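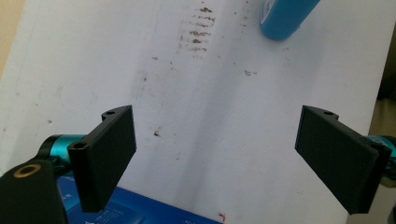

Week 2: Setting up a clear work surface

Welcome back, everyone! We spend this session on the surface itself, and I promise it's more fun than it sounds. A big pale sheet is the best friend you'll have in this course. Spills show up straight away, small parts stand out, and you can write notes on it if it's paper (please do, I love finding them at marking time).

Before you start
Wipe the bench and let it dry. Lay the sheet so it covers your whole working area, then smooth it from the middle out to the corners. A crease or two is fine. If you're using one of the Grono boards from the cupboard, check it for old marks first.

Putting things down
Give every item its own patch of space. Tall bottles go at the back, flat things along the near side, and anything that rolls gets laid down on purpose with its cap on tight. A blue plastic bottle with a white top, lying on its side on a white sheet, is wonderfully easy to find again. Try the same with a clear one and you'll see my point!

Turn labels to where you can read them. For the Firden exercise you'll be measuring up to 200 mL at a time, so read the label before you pour and again after.

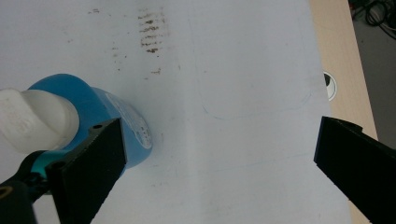 Packing up
Caps first, then bottles, then the sheet. Fold paper inward so crumbs and drips stay inside. Boards get wiped and stood on edge to dry.

For next time
Read the Kinyua chapter and bring a sketch of your own layout. Messy pencil is very welcome. Drop it off in room 221 if you can't make class.

Jabari Lukumay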